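Skernano cable sort - readme

last edited 17 January 2021

What's in here
Notes and pictures from sorting loose cables and wires into baskets. 146 pictures total, 54 from the first batch (July), the rest later. One text file per batch with the same numbers as the pictures. Batch 2 notes are thin, sorry.

The baskets
Three plastic ones, side by side at the back on white tile. Kept in the same order all the way through batch 2. Batch 1 had them any which way - check the notes before you compare the two.

How stuff is named
batch, then basket, then number. So 2-mid-030 is second batch, middle basket, picture 30. Left / mid / right is always as seen from the front. A few in batch 1 say "center" insted of mid, same thing.

What counts as sorted
- whole cable inside the basket = in
- any end over the rim = out
- bundles count as one item untill they're split
- tangled = note it, don't fix it

Known problems
Picture 53 is in twice. Wornon list uses the old color names (green-blue, blue-green, teal, all mixed up), Fujimoto list uses the new ones. Use Fujimoto. Thin dark wires are hard to make out against the mesh, zoom in. 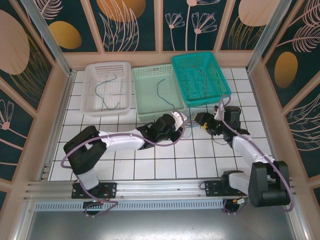 Where does a bundle go if the wires in it are different colors?
Go by the wire with the most length showing and write "mixed" in the notes column. If it's a tie put it under left.

Use
Free to use and change, just keep the Jellumberg name on it. Lists are plain text, tabs between columns - don't open and resave in a spreadsheet, it eats the leading zeros.

To do
- rename the "center" ones
- drop the double
- finish batch 2 notes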